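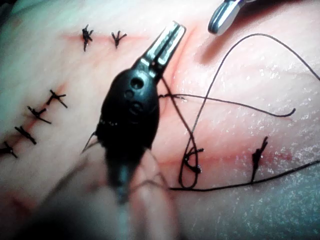

## 3. Equipment Plan and Budget

Liviu Dobre and Ileana Cozma, 16 Jan 2022

### 3.1 Consumables

Suturing practice uses up pads and thread faster than any other item on our list. A pad carries several incision lines, and each line takes a row of stitches before it is full. The first draft of the budget treated pads as a one-time purchase. This has been corrected: pads and black suture thread with curved needles are now a monthly line of 300 dollars, ordered from Plorell.

### 3.2 Jaws and drivers

The slender metal jaws must hold both needle and thread, so flat, parallel faces are a fixed requirement. Two suppliers were compared:

| Supplier | Item | Price (USD) |
|---|---|---|
| Totier | Jaw set, replaceable tips | 400 |
| Rusu | Jaw set, fixed tips | 141 |

The Rusu set is cheaper, but a worn tip means replacing the whole set. We recommend Totier for the main instrument and one Rusu set as a spare.

### 3.3 Wrist camera

No purchase is planned. The close view keeps the jaws and the stitches together, but wet-looking pads produce glare spots, and a thin pale needle is hard to separate from a pale pad. A darker pad would cost the same — Plorell lists both — and will be tested in February.

### 3.4 Open items

- Shipping quote from Asex for 2 jaw sets
- Storage for opened pads
- Lab approval of the monthly line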